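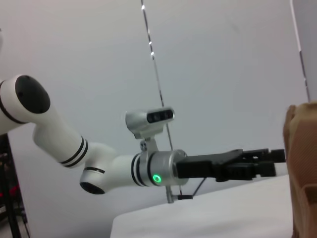 White arm with black joint caps, against a pale wall.

Part 4: Getting your road's speed and traffic counts in front of the council

By now you've got your street group going and you've read Part 3 on who looks after which bit of road. I did all this for the Clovside bypass campaign and made most of the mistakes already, so pinch whatever is useful!

1. Pick your stretch. Ours ran from the Undham turn to the garage at Clovside, and even that was a bit long. Two junctions and the road between them is plenty.

2. Ask the county for the counts they already hold. Email the highways desk, give the road number and both ends of your stretch, and say you'd like the figures as a spreadsheet. If you don't say spreadsheet you'll get a scanned page, sideways (I've had three).

3. Plan your own count to fill the gaps. We do 90 minutes in the morning, starting at 7.30, on a Tuesday in term time. Don't bother with August - the school run vanishes and so does half your queue.

4. Print the tally sheets from the back of this guide, one per direction. Write the place, start time and weather at the top before you set off. Cars, vans, lorries, buses, bikes and people on foot each get their own column.

Caution: stand well back from the kerb, on a proper pavement or verge, and never in a lay-by that's in use. Wear something bright. If a driver stops to argue, give them a leaflet and leave it there.

5. Type up your sheets the same evening. Keep the paper ones too. Vaughan Tipoki at the Puvalport group had a councillor ask to see his originals, and he was very glad of that shoebox.

6. Put the county's figures and yours side by side, but don't add them together. They'll have been taken on different days and someone will spot it.

7. Write it up on one page. Lead with your strongest number. Ours was 64 lorries before nine o'clock past the primary school, and that got read out at the meeting!

Note: crash records come from a different office and take longer. We waited 27 days for ours, so send that request off first, before you've even picked a date for your count.

8. Send the page to your ward councillor and your MP on the same day, and say in each letter that the other has a copy. Ask one clear question. "Will you back a feasibility study for this stretch?" worked for us.

If you haven't had a reply in a fortnight, ring up. Part 5 covers public meetings, including how to book a slot to speak.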